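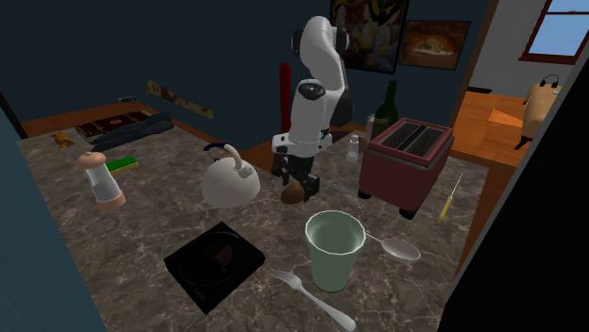

**Kitchen automation at Fodamholm** refers to the introduction of robotic arms into the catering kitchens of Fodamholm, a conference and residential training centre operated by the hospitality firm Fekico. The program covers bench preparation, the sorting and return of utensils, and part of the breakfast service. It was planned largely in simulation before any equipment was fitted, and it is cited within the firm as its first change to kitchen work in which job descriptions were rewritten before the machines arrived.

## Background

Fodamholm has a main production kitchen and 2 smaller service kitchens, one in each residential wing. The centre can sleep 52 guests. Before automation, the service kitchens were staffed from 5 am by one kitchen hand each, who set out cold items, boiled eggs, made toast, filled kettles and cleared the counters between sittings. The work was done alone for most of the shift and was hard to roster. Kitchen hands rarely stayed in the early shift for more than a season, and cooks from the main kitchen were often moved across to cover it.

Fekico had already automated dishwashing and cold storage monitoring at other sites. Bench work had been left out of those projects because the objects involved change from day to day. A counter in a service kitchen may hold crockery, cutlery, small appliances, bottles and things left behind by guests or tradespeople, and few of them are put back in the same spot twice.

## System

The arms were supplied by Drornura, which also maintains them. Each is a jointed arm with a two-fingered gripper, mounted at the back of the counter so that the front edge stays free for a person to work. The arm picks items up from above where it can. It handles one item at a time and is not used for cutting, for hot oil or for anything held over an open flame.

Control software is provided under a separate agreement by Szénási. The software takes a short task from a list, such as moving an item to a tray or clearing cutlery to one side, and stops if it can't identify what it has been asked to move. A stopped arm shows an amber light and waits. Staff can restart it, give it a different task or push it back to its parked position by hand.

### Simulation

Tasks are rehearsed on a computer model of a kitchen before they are released to the site. The rendered counter has a marble surface and carries the sort of clutter found on a domestic bench, including a kettle, a toaster, an induction cooktop, a dish sponge, a fork and a spoon. Even a screwdriver lies among the kitchenware. Small rounded objects were given particular attention in the rehearsals, as they roll when touched off-centre and can be crushed by too firm a grip.

The release version was run through 3189 simulated tasks. Kitchen staff were asked to review recordings of the failures, and several of the rules now in force come from those sessions. One is that the arm won't place anything on a cooktop, whether or not the cooktop is on. Another is that tools which don't belong in a kitchen are left where they are and reported, so that a person decides what to do with them.

## Changes to work

### Rostering

The early shift in the service kitchens now begins at 6:30 am. One person looks after both wings, walking between them, and is graded as a service kitchen operator. The position pays more than kitchen hand and requires a short course in safe operation, taught on site over 33 hours. Nobody was made redundant when the arms were introduced, although two vacant kitchen hand positions were not filled.

### Tasks

Operators spend less time setting out and clearing, and more time checking. Their duties include:

- inspecting the counter before the arm is switched on
- confirming allergen labels, a job the arms are not permitted to do
- wiping down the gripper fingers between raw and ready-to-eat items
- answering guests, who often come in early and ask questions about the machine
- recording each stop and its cause

The last of these has drawn the most complaints. Stops were first logged on paper and then typed up at the end of the shift, which took longer than some of the work the arms had replaced. A button on the control panel now records the time and the task, and the operator only adds a short note.

### Tidiness and layout

Staff have reported that they keep the counters differently from before. Items that the arm handles poorly, mainly clear glass and anything flat, are kept to one side. Some cooks dislike this and have said that a bench should be arranged for the person using it. A compromise reached in July divides each counter by a line of tape, with the arm confined to one half outside breakfast hours.

## Safety

The arm slows when a person comes within reach and halts on contact. Only trained operators may work beside it while it is moving, and guests are kept behind a low gate. The kettle and the toaster are switched at the wall by a person at all times, and the arm has no task that involves filling or pouring hot water.

Reported injuries have been minor. Workers have raised concerns about repeated reaching across the counter to remove items the arm has left at the back, and the parked position was moved as a result.

## Reception

Opinion among staff is mixed. Operators generally favour the later start and the higher grade, and some former kitchen hands have moved into the position. Others miss having a second person in the building at that hour, as the two early staff used to take their break together. The workplace agreement now provides for a shared break with the main kitchen crew every Tuesday, when deliveries are also received.

The cooks' main criticism concerns speed. The arm sets out a breakfast tray more slowly than an experienced worker, and on full days the operator often finishes the last trays by hand. Fekico has described this as acceptable and has not set a target for the number of trays completed by machine.

## Further use

Drornura has tested a second gripper for the main kitchen, intended for moving covered containers between the cool room and the benches. It has not been adopted. The agreement with Szénası's software group allows new tasks to be added only after staff at the centre have seen them in simulation and had a chance to comment.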